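Garment Folders, Part Time - Moltell Laundry and Linen, Vendstead

Moltell is hiring two part-time folders for the spring and summer. If you are the person in your house who refolds the towels after somebody else has folded them, please keep reading. If you are the somebody else, we wish you well.

The job

Most of our work is wash-and-fold for households, plus the weekly linen for Himolmont Guest House. Clothes reach you clean. You sort them, fold them, match what can be matched, and stack the order so that it still looks like an order when the customer opens the bag.

You would be doing:
Shirts, pants, sweatshirts, children's things, socks
Flat sheets, and fitted sheets, which we do teach
Checking pockets a second time (gum, receipts, once a hearing aid)
Tagging and bagging by customer number
Light stain spotting, set aside for the wash side

We fold the Siu way, after Mrs. Siu, who ran the folding room before most of us got here. Garment face up, sleeves in, sides to the middle, bottom to the collar. Print ends up on the outside so people can find the shirt they want without digging. There are other methods. You may use them at home.

Hours and pay

Shifts are 30 hours a week at most, mornings from 7:00 or afternoons from 1:00. Tuesday is guest house day and everyone works it. Pay is by the hour and never by the piece, and there is a $50 bonus after your first full month. Your own household laundry is free up to one bag a week. You fold it yourself.

What we ask

You can stand or sit for a few hours, lift a full bag, and tell navy from black under indoor light. Experience is nice but we have unlearned a lot of it for people. Strong opinions about fabric softener are fine in small amounts.

Thick sweatshirts are where most beginners come unstuck, so the tryout includes one. Smooth the middle out before you bring anything in.
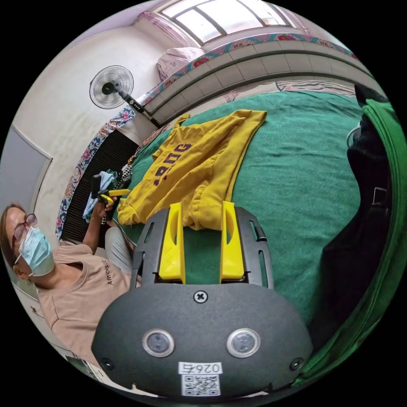 Cheuk-hei Pan wrote on our staff board that the first week is all elbows and the second week is all socks, and that by the third you start judging shop displays. New starters should also know, the note went on, that the radio stays where it is.

To apply

Come by the counter at Vendstead any weekday before 4:00 and ask for a tryout slip, or leave a short letter with your phone number. No resume needed. Tryouts are paid, take an hour, and involve one mixed basket. We hope to fill both spots before July.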